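Spell It However They Spelled It

I have been chasing my family through old registers since February of last year, and I want to make a case for something that beginners fight against tooth and nail: stop correcting the spelling of your own name.

I did it too. My great-grandmother's people came from a village called Gornetura, and our name, as it sits on my driver's license, has six letters and one fairly fussy accent mark. So when I sat down with my first roll of parish records, I went looking for those six letters and that mark. Anything else I skipped. Three evenings later I had found nobody at all, and I was ready to believe the family had sprung out of the ground at Ellis Island.

Then Sorin Hodžić, who had been reading those same registers for years and answers strangers' emails with unreasonable kindness, wrote back to me with a single line: "Read it out loud." I did, feeling silly in my own kitchen, and there they were! Five different spellings across 50 pages, and every one of them sounded like us if you said it with a bit of a cold. One priest doubled a letter. Another liked to end things with a y. A third seems to have written down whatever he heard over the noise of the christening party, and I love him for it.

What I think, and I'll say it as loudly as I can, is that those spellings are the good part. A lot of family historians treat them as dirt on the glass. They type one approved version into their tree, tidy up every ancestor to match, and throw the rest away. I wish they wouldn't. A spelling tells you who was holding the pen, what language he thought in, and sometimes what he assumed about the people standing in front of him. When my family's name suddenly turns up with a German-looking ending, there is a new clerk in town. When it goes back again, he has left. You could miss a whole change of government if you cleaned that up.

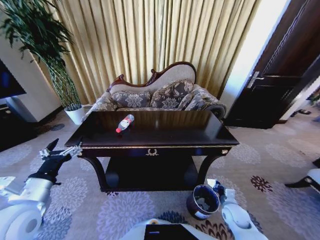

It also saves you from the worst trap in the hobby, the one where you decide that two people can't be related because their names differ by a letter. My neighbor's family is Sowa, a lovely short name that means "owl" in Polish, and you would think nothing could happen to a name with four letters. Well! We found Sova, Sawa, Sowe and one poor man put down as Sower, who I suppose spent the rest of his life being asked about his farm. Same street, same wife, same children. If she had held out for the proper four letters, he would have gone missing between one census and the next.

People do push back on this. Lai-ching Tai, who runs the beginners' evenings I go to, thinks I get carried away, and she has a point. Her own family name has been written in English letters in ways that depended on the dialect, the port and the mood of the official, and for her the only fixed thing is the character itself. "You have a spelling problem," she told me. "I have a translation problem." She is right that sound alone will lead you astray. Two families can sound alike and have nothing to do with each other, and I once adopted an entire household from Wustutow for a month before a burial record took them away from me. I still miss them a little.

So by all means check the dates, the godparents, the house numbers. Pick one spelling for the label on the folder, or you'll never find anything again. But write down every version exactly as it stands on the page, with the year and the name of whoever wrote it if you can make that out. I keep mine in an ordinary notebook, one page per spelling, and it has become my favorite thing to show visitors (they are very patient).

My cousin asked me last week which one is the real name. I told her all of them, and then I made her read the list out loud.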